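Bus assistance and enrolment address after moving between school zones

Posted in: Schools and Children's Services > Enrolment and transport

betura_2901

We moved from Rasorbridge to a rental in Betura in the middle of term 2. My daughter is in Year 4 at the public primary school in Rasorbridge and we would like her to finish the year there. The school has said verbally that this is fine.

The problem is the bus. Her travel pass was issued against the old address. I lodged a change of address on Thursday and the transport office replied that she is no longer eligible for a free pass because Rasorbridge is not her nearest school. They also said that if the enrolment is "under review" they can't process an appeal. The school says the enrolment is not under review. The council's family services desk says it has nothing to do with either of them.
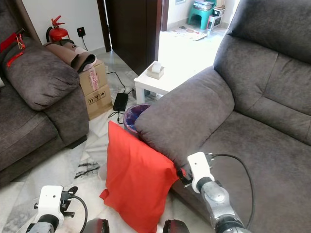 The lease is for six months and we don't know whether we will stay in Betura after it ends. We were on a month-to-month arrangement before this, and the owner sold. I have the notice to vacate, the new lease and one electricity bill in my name.

What I need to know:

Does a change of address during the year affect an existing enrolment, or only new ones?

Is there a way to keep the pass until December while the appeal is sorted out?

Does it matter that the move was not by choice?

I have searched this board and the threads I found are all about starting kindergarten out of zone, which doesn't seem to be the same thing.

dry_creek_parent

We had this when we moved out of Damgaard. Just keep sending her. The drivers on our run never checked the address on the pass, only that there was one. Ring the school office and ask for whoever does the bus lists because the front desk won't know.

Can't help with the appeal part, sorry. We ended up driving.

form_and_schedule

The reply above may describe what happens on one bus run but I would not rely on it. If a pass has been cancelled in the system it can be refused at any time, and on some contracts the operator can charge the fare.

Enrolment and transport are separate decisions made by separate bodies under separate rules. The transport office is treating them as one, and that is where you are stuck.

Enrolment. Zone rules are applied at the point of enrolment. In our district a student already enrolled keeps the place after a change of address, and the school is only required to update its records. Check that your district's policy says the same; look for the paragraph headed "continuing students" or similar. A verbal assurance is of no use to the transport office. Ask the principal for a short letter stating that the enrolment is current, that it is not under review, and the date on which the new address was recorded.

Transport. The nearest-school test is applied to the home address at the date of assessment, so the refusal is probably correct on its face. Most schemes also have a discretionary category for students whose housing has changed through circumstances outside the family's control. The wording varies – ours calls it "temporary displacement", others put it under hardship. A notice to vacate following a sale is the sort of evidence asked for. Six months is a useful lease length for this purpose, as it supports the claim that the address may not be permanent.

The appeal should be a single page. Attach the principal's letter, the notice to vacate, the lease and the electricity bill. State the end date you want, namely the last day of the school year, and ask for an interim pass in the same document. Interim passes are generally not offered unless requested.

Family services at the council does not decide either matter, but if it runs a housing support program it can write a supporting letter. The Tranden office did this for a family at our school and it was accepted as evidence of displacement. Ask for housing support by name. The general desk will redirect you.

If the interim pass is refused, keep a record of fares paid. Reimbursement from the date of the appeal is possible under some schemes and receipts are required.

betura_2901

Thank you. I've emailed the principal for the letter and found the category on our form, where it is called "change in housing circumstances". The form has a box for interim travel on the second page, which I had left blank. Resubmitting tonight.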